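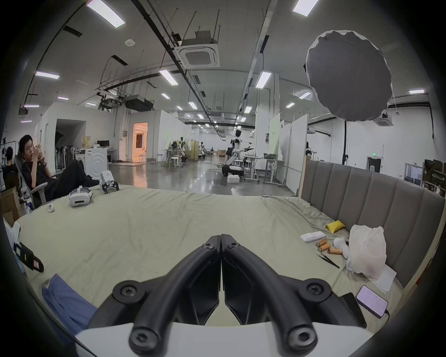
One student wrote after last year's session that the rules on clearing the work surface were too strict, and that a robot meant for homes ought to be tested in a mess. The comment is fair, and the handout has been changed. Clutter is allowed. Clutter that has not been written down is not.

Week 9: Good practice for handling work in shared rooms

Reading: Jirnaline lab manual, section 16. Skim the Medrano checklist before class.

1. Before a run

Write down every item on the surface. On a bed this covers soft goods (cloths, cushions, bags) as well as hard ones. Note which items are targets and which are only there as background.

Phones and cables are never targets. If a phone is left on the sheet, record it and mark it as a keep-out item.

Pointed tools such as tweezers get their own line in the list. Say which way the tip faces.

2. During a run

Stay seated or stand still if you are near the bed. Legs and feet count as obstacles. Anyone who needs to cross the floor calls out first and waits for an answer.

Mobile robots elsewhere in the room must be stopped or have a named operator. "Idle" is not a state we accept on the form.

Check the fingertips after every 20 grasps. Look at the bolts at the base and at the tip.

3. After a run

Put the list and the log in the same folder. Runs with no list are dropped. In the Skostevau set, 980 runs were kept under this rule.

Report any touch between a gripper and a person, even a light one. Use the Honodska form.

For next time: write a list for one surface in your own home and mark the keep-out items. One page is enough. Bring it on paper.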